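Natent play kitchen set, reviewed after some 6 weeks of being served lunch

I should say at the start that I am not the intended customer. The box says three and up, which technically lets me in, but the marketing is clearly aimed at someone who can sit cross-legged without making a noise. My daughter is that someone. I am the one who paid 29 pounds for it, plus delivery, and I am the one who stands on the strawberries.

We bought it from Ponotia, an online shop that sells wooden trains at one end and paddling pools at the other. It came quickly, in a box about four times larger than it needed to be, and the box was the favourite toy for two full days. I'd have given the box five stars.

What you get is a toaster oven, a colander, a few bowls and plates, and a bag of pretend food. There is a cheaper version without the oven and I would urge you not to be tempted by it. Without the oven it's a bag of fruit and a lot of imagination, and by half past five I have run out of imagination.

The oven is easily the best thing in the set. It has a silver frame with black sides, a blue window in the door and two black knobs underneath, and it looks enough like a real one that my father-in-law asked what wattage it was. It has a little warning triangle on the front, near the corner, which lends the whole business a certain gravity. My daughter points to it before every meal and tells me to stand back. The door on ours shuts with a decent clunk and hasn't come off, despite being opened every four seconds to see whether the banana is done.

The banana is never done. I've had it served to me as fish, as a telephone and once as a bill.

The food is the usual assortment. The strawberries come in more than one size, and the smaller one spends most of its life under the sofa. The banana is a very pale yellow, the colour of a banana that has had bad news. The orange slice is rather good, with proper lines running out from the middle, and it has been adopted as the house speciality. You get it in the small blue bowl, whatever you ordered.
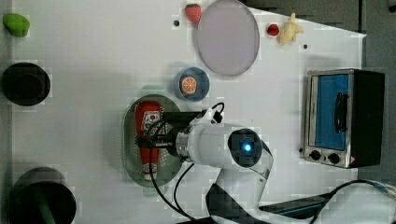 Then there's the ketchup. I can't fault it as an object: red bottle, white cap, sensible size for a small hand. But I do wonder at the thinking. Put a ketchup bottle in front of a child and everything else on the menu becomes a way of getting to the ketchup. We have had ketchup on orange, ketchup on strawberry and, on one bleak afternoon, ketchup on its own, washed first in the colander and brought to the table with some ceremony.

The colander deserves a word, being the piece I expected to ignore. It's a shallow oval in a greyish green that somebody in an office probably spent weeks choosing, and I'd quite like a full-sized one. It has been a hat, a boat and a bed for a rabbit. It also goes in the bath, where it performs its actual job better than the colander in our real kitchen. That one cost me considerably more and has a foot missing.

The large plate is a pale lavender with a thin grey rim. It's big enough to hold a whole imaginary dinner and big enough that it doesn't fit in the storage bag provided. None of it really fits in the storage bag provided. The bag was designed by an optimist. We keep the lot in a washing-up bowl.

Before this we had the Cusi picnic set, handed down by my friend Stavros Petkov, whose boys had already done their worst with it. The Cusi crockery was tougher, I'd say, and I'm fairly sure you could have driven over it. But it had no oven, and its sausage had teeth marks. I also looked at the big Guvusora kitchen, the one with the sink and the hob and the hooks for utensils. It costs 167 pounds and would have taken up the half of the living room we currently use for sitting down.

Grumbles, then. The instructions are a single sheet showing a smiling child next to an oven, with an arrow. The colours of the plates and bowls don't match each other, if that sort of thing keeps you awake. And I'd have liked a second banana, as disputes over the first have been bitter whenever a cousin comes round.

Four stars. I've been told my table is ready and that I'm having fish.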